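Jul 17, 2022

## Hallway storage, part 2: the shoe rack

Imad Smadi, Beyene design course

Our group had to choose one small storage problem in a shared home and write up what we learned from it. We picked shoes by the door. In May we asked 16 households where they left their slippers, and 9 of them said on the floor.

We compared a closed cabinet with an open rack. The cabinet hid everything but needed room for its doors to swing, so we went with the rack. It has a black metal frame and light wooden shelves. The upper shelf has a raised back panel, which stops shoes being pushed too far in. Each pair goes side by side with the open ends facing out.

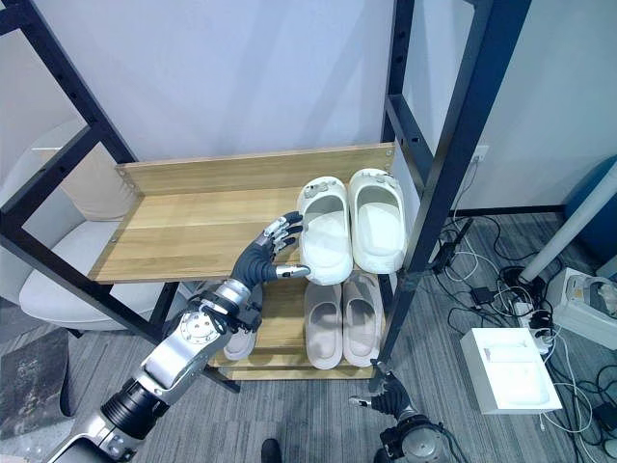 Thick clog-style slippers take up more width than flat shoes, and our first plan did not allow for this. We had drawn every space the same size. In the second plan we left the spaces unmarked and let people set pairs down where they fitted.

The lower shelf gets less light, so pale pairs are easier to find there than dark ones. We would like to test a wider gap between the shelves next term.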